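From: Doaa Sqalli
To: Members' list, Sitholm Forum for the Study of Extremism
Date: Jul 3, 2020
Subject: Re: Reading group on interwar movements, revised program and deadline

Dear members,

I am writing on behalf of the program office in reply to Mr. Peltonen's message of last month, which is quoted at the end. The revised arrangements for the autumn reading group follow.

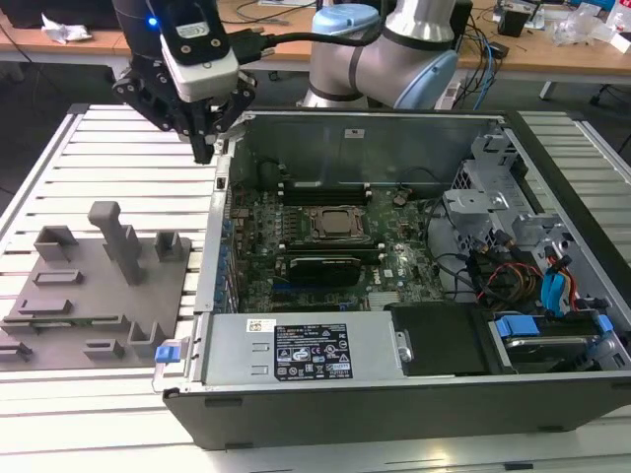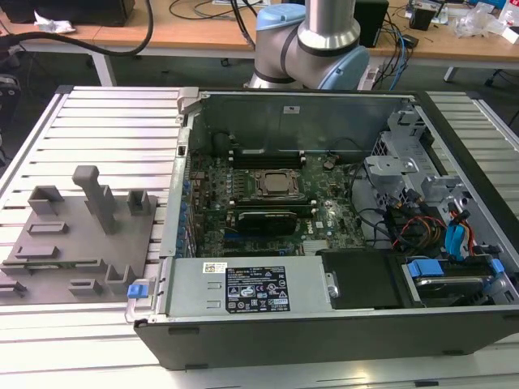
Open desktop computer on the workbench, with a robot arm, two views.

1. Scope. The group will keep its original subject, the contacts between nationalist parties across borders in the years between the two world wars. The office considered the proposal to extend the reading to the 1970s and has decided against it for this cycle. Members who wish to work on the later period are invited to submit a separate proposal for the spring.

2. Sessions. There will be eight sessions in place of the six first announced. The two added sessions will deal with the party press and with youth organizations. Ms. Collado will chair the first and Ms. Rashidi the second. Both have asked that members read the assigned pages in advance, as neither session will begin with a summary.

3. Reading packet. The packet now runs to 102 pages. The earlier version had 98, and page references in the June circular should be adjusted from the fourth chapter onward. The added pages are a translated exchange of letters between two provincial party secretaries. The translation was made by Ms. Suominen and is for use within the group only. Please do not post it or forward it.

4. Terms. Several members objected to the use of "fascist" as a general label in the draft syllabus. The office has kept the word where the movement in question used it of itself, or where the assigned author argues for it at length. In all other places the syllabus now reads "authoritarian nationalist." Chairs are free to reopen the matter in discussion.

5. Places. The group is limited to 16 members. Those who attended the Vurkby seminar do not have priority over new applicants, contrary to what was stated in the spring newsletter. Applications should consist of one paragraph on the member's interest in the subject and should be sent to the program office, not to this list.

6. Papers. The Eskola series has agreed to consider short papers arising from the sessions. Acceptance is not guaranteed, and the editors will apply their usual review.

Questions about the packet should go to Ms. Suominen. Questions about the schedule may be sent to me.

Respectfully,

Doaa Sqalli
Program Office
Sitholm Forum for the Study of Extremism

On an earlier date in June, Heikki Peltonen wrote:

> Dear Ms. Sqalli,
>
> Thank you for the draft program. I have three concerns.
>
> First, six sessions will not be enough if the party newspapers are to be
> treated properly. At Valtier we gave them a single evening and regretted
> it. Much of what these parties knew of one another came through
> reprinted articles, often badly translated.
>
> Second, the syllabus uses "fascist" for groups that disagreed sharply
> about race, the church and the crown. I would ask that the word be
> either defined or used less.
>
> Third, could the period be carried forward to the 1970s? A number of the
> people named in the packet were still publishing then.
>
> I would also be glad to know whether the Vurkby participants will be
> given places first, as I had understood from the newsletter.
>
> With kind regards,
> Heikki Peltonen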